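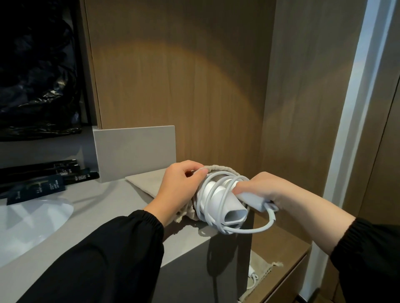 12 Jun 2025

I am in love with a hotel bathroom and I don't care who knows it! We got into Dustinham after dark, all five of us stiff from the van, and Charito and I drew the room at the end of the hall. She took the bed by the window. I went straight in to see the sink and didn't come out for ages.

First of all, the hair dryer has its own bag. A soft beige drawstring pouch, like something you'd keep good shoes in. At home mine lives in the drawer with the flashlight and the takeout menus, cord in a knot, and here somebody has wound the cord around and around and pulled a string over it. I've decided I want to live like that. There's a second pouch too, and I was so pleased about it that I called Charito in to look (she said "it's a bag" and went back to her book).

Then the walls! Warm brown wood grain behind the counter, and an amber light up top that makes everything look like early evening. I look ten years better in it. Gray counter, white oval sink, a row of little dark packets lined up along the back with gold on them. I always swear I'll leave those alone and I always come home with a pocketful. Jericho collects the sewing kits, if there are any. He has 44 of them in a cookie tin and has never sewn on a button in his life.

Dinner was late and very good. Rommel had found a place called Enriquez two streets over, and they kept the kitchen open for us because Lovely went in ahead and asked nicely. Garlic rice, a huge fish, and some kind of green bean dish I want to try at home - I think there was shrimp paste in it, and maybe lime. Must ask tomorrow. The whole thing came to 98 with the drinks and Rommel wouldn't let anyone else near the bill. I'll get him back at breakfast.

Jomar called while we were eating. The cat is fine, the tomatoes are fine, he has watered everything including the plant that's plastic. He wanted to know if I'd packed the green dress for the wedding and I had, I had! It's hanging on the back of the door now so the creases can drop out overnight. Charito's is lilac and looks wonderful on her, though she says it pinches.

Plan for the morning: hair first, before Charito's up, so we're not fighting over the mirror. Mine takes forever to dry and she needs the counter for her makeup, which spreads. Then everything gets wound up and back in its pouch. I'm going to do it properly, too, plug tucked in and all. After that it's 60 miles to Hirkthorpe and the church wants us there by 2, so we should leave right after breakfast, and with Jericho that means telling him an hour early.

I've already been thinking about pouches for home. I have that leftover linen from the kitchen curtains, and a drawstring bag can't be hard, it's a rectangle and a tunnel for the string. One for the dryer, one for the curling iron, one for all those chargers. Lovely has a machine and says I can come over any evening next week.

Charito's light is off. Her shoes are in the middle of the floor and I'll trip on them if I get up, so I'm moving them now, and then bed.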